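Scooping a Litter Tray the Quick Way

I love a clean litter tray. There, I said it! My cat Dedside gets a fresh scoop twice a day, and once the setup is right the whole job takes less time than filling her water bowl. If you've been putting it off every evening, try it this way for a week.

What you need

A litter tray with low sides
Gray clumping litter (the grains should be small enough to fall through your scoop)
A slotted scoop
A small bin with a liner bag
A table or counter you can wipe down, if your back complains like mine does

I started out on the bathroom floor and moved everything up to table height for the daily scoop. Huge difference! You can see what you're doing, and you stop flinging grains into the bath mat.

Step 1. Put the bin right beside the tray

Side by side, close enough that the scoop travels a few inches and no more. Open the lid before you pick anything up, so you aren't fumbling with it one-handed. Then bring the scoop in at a low angle, slots toward the litter.

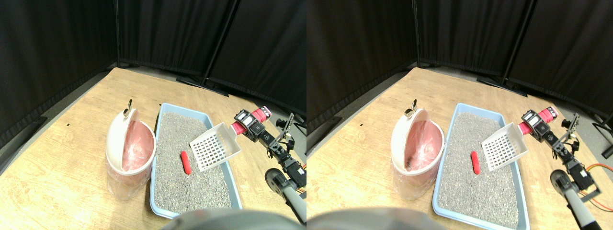 Step 2. Slide, lift, shake

Slide the blade under the clump from the side and keep going until it's well past the far edge. Lift slowly. Give the scoop 5 short shakes over the tray and let the clean grains drop back through. Short ones, from the wrist – big swings break up the clump and then you're chasing crumbs.

Tip it straight into the bin. Between passes I leave the scoop lying in the litter, holes and all, so there's only one thing to wash afterward.
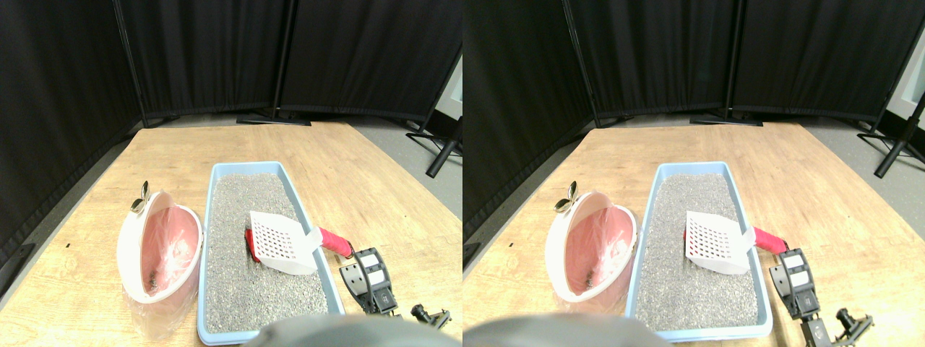 If the litter is getting thin, top it up now. My tray likes 800 grams or so on top of what's left, poured slowly in one corner and pushed across with the back of the scoop. Level it, but don't fuss – she'll dig her own landscape in there within the hour.

Step 3. Tie up and wipe down

Lift the liner by its edges, twist, and knot it. Wipe the table with warm soapy water and dry it.

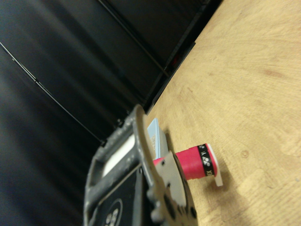

Practice helps more than any fancy scoop, and you can do it with a spare tray and clean litter before a new kitten even comes home. Pick something small and firm to stand in for a clump. A spool of red thread works nicely: the color shows up against gray grains, though a wide flange on the end can catch on the slots, so go in from the side. Once you can lift it without dragging half the tray along, you're ready for the real thing!

Change all the litter out every couple of weeks and scrub the tray while it's empty. I do mine first thing in the morning, with the window open.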